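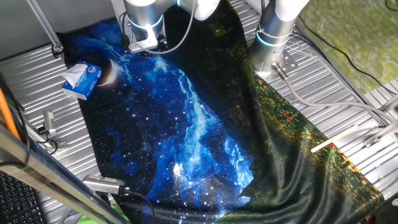
Printed fabric with a night sky, a crescent moon and a flowery green stretch.

Treaties and the People Who Sign Them
Notes for Session 5: Signature, Ratification and Reservations
Instructor: Letay Asfaw
Discussion leaders: Fung-ping Kwok and Marisol Bermúdez

Welcome back, everyone. Last time we ran out of minutes just as the conversation got good (my fault, I got carried away with the business about seals and ribbons), so I'm starting these notes right where we stopped, with the difference between signing a treaty and being bound by it.

Most newspapers write "signed" as though that settles everything. Sometimes it does! There are treaties that take effect on signature alone, and they say so in the text. But for the big agreements, the ones with many countries around the table, signing is closer to getting engaged. The government is saying it likes the text and means to go further. It then has to carry the thing home and put it through whatever its own constitution asks for, which may be a vote in one chamber, a vote in two, or in some places a cabinet decision and a stamp. After that it sends a formal paper to the depositary, the office that looks after the original, and that paper is what we call the instrument of ratification.

In between, a signing state isn't free to do whatever it likes. It is expected not to wreck the purpose of the treaty before it comes into force, unless it has made clear that it doesn't intend to join after all. Please underline this, it comes up every year in the written work and every year a good third of you tell me that signature has no legal effect whatsoever.

Our practice case again is the Bruvetti Convention on river crossings. You have the short version in your packet. The long one, with annexes, comes to more than 400 pages and I wouldn't wish it on anyone, though Fung-ping has read it and will tell you it gets better after the tables. Here is the press item we'll work from: 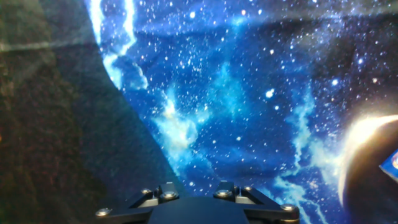

ZERARI, December

The foreign ministry expects parliament to take up the Bruvetti Convention before the winter recess, deputy minister Mulugeta Endale told reporters. "We signed in good faith and we will ratify in good faith," he said. He would not say whether the government plans to attach a reservation to Article 21, which lets inspectors from a neighboring state board ferries in shared waters. Opposition member Shewit Ambaye said her party would vote against ratification unless the reservation is included. The government of Teshome, across the river, has said it would object to any such reservation.

Read it twice before class. On the second reading, mark each verb that describes a legal act and each one that is just somebody talking. You'll find there are a lot more of the second kind. An expectation isn't a vote, and saying you would object isn't an objection, which has to be made in writing and sent around to the other states.
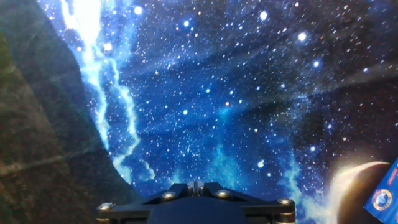 What a Reservation Does

A reservation is a statement a state makes when it signs, ratifies or joins, and it says in effect: we accept this treaty, except that for us this part won't apply, or will apply in a changed way. It can be called a "declaration" or an "understanding" or anything else the drafters fancied that morning. The name doesn't settle it. You look at what the words do.

Three questions to ask, in this order:

Does the treaty forbid reservations altogether, or forbid this one?
Does the treaty allow only certain reservations, and is this one on the list?
If the treaty is silent, does the reservation go against the object and purpose of the whole agreement?

The third is where people get into long and happy arguments. Take Article 21. If you think the Convention is mainly about ferry safety, then inspections look like the heart of it and a state that opts out has taken the engine out of the boat. If you think it is mainly about keeping the crossings open for trade, inspections look more like a side arrangement. Marisol will take the first view in her group and Fung-ping the second, and you may not switch rooms halfway through because you like the other side better. (Yes, this has happened.)

Now suppose Zerari makes the reservation and Teshome objects. The treaty usually still comes into force between the two of them, with the disputed part set aside to the extent of the reservation. Teshome can go further and say it doesn't want the treaty in force with Zerari at all, but it has to say that plainly. 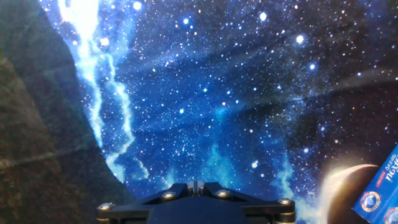
Reading a table of parties takes patience, and I would like you to practice it before you start on your essays. The Bruvetti table lists 139 states, and at first glance every row looks the same: a name, a date of signature, a date of ratification. Then the little superscript letters begin to show themselves, and behind each letter is a statement somebody argued over. I think of a printed starfield, all deep blue with tiny points of light, where you'd swear every point was white until you notice the pale blue ones, and then the faintly orange ones. Go slowly enough with the table for that to happen. Note which states objected, which kept quiet, and which withdrew a reservation later on.

For next time

Write up to 700 words on whether Teshome's statement in the press item has any legal effect as it stands. Use the Ovumeo reader, chapters on consent and on reservations, and cite the article numbers in the body of your paper so I don't have to hunt for them. Drafts are welcome, even scruffy ones. My door is open from 2 p.m. and there is usually tea.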